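Home Journal Recipes Opinion Archive Contact

5 min read

Clear the Table Before You Buy the Shelf

By Delia Stoica

December 28, 2018

Most advice about a messy kitchen starts with storage. Buy bins, buy a rack, put a label on everything. I have bought all of it over the years, and my counters looked the same by February. My view now is that a household should spend nothing on storage until it has put its loose things on one table and looked at them together.

A cupboard hides the problem. Bowls sit inside bowls, and a tray slides in behind them and stays there for years. When I emptied a single lower cupboard last winter, I found 3 colanders. I had been planning to buy a fourth. The rack I had my eye on cost $159, and it would have held things I didn't use.

A table makes you compare. Big flat items take up space that you can see, and small ones end up wherever there is a gap. You start to notice which pieces do the same job.

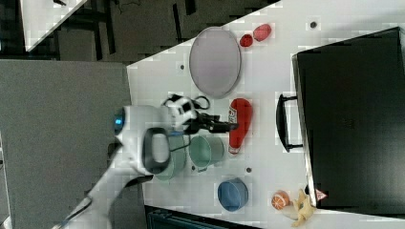

Tray, bottle, buckets and a blue bowl, all out on a white tabletop.

Buckets are a good test. They are cheap and cheerful, and people pick them up for a party or a plant and then keep them. Two of them in the same green may be worth having if both get used. If one only ever holds the other, let it go. Trays are harder. A large oval tray won't fit a standard drawer, and it has to stand on its side somewhere. I would keep one and give it a fixed place next to the oven.

My neighbor Nest Voyle disagrees with me. She thinks emptying everything at once is discouraging, and that most people give up halfway and eat dinner around the pile. She does one drawer an evening. Her kitchen is tidier than mine, so I take the point, but her method leaves the duplicates in separate drawers where they never meet.

Bottles should be sorted last. Check the date, wipe the outside, and stand them where you cook. Small odds and ends can share a bowl until you decide about them, with a limit of a week.

After that, measure what is left and see if you still need the shelf. I didn't. I bought two hooks and a box for the lids.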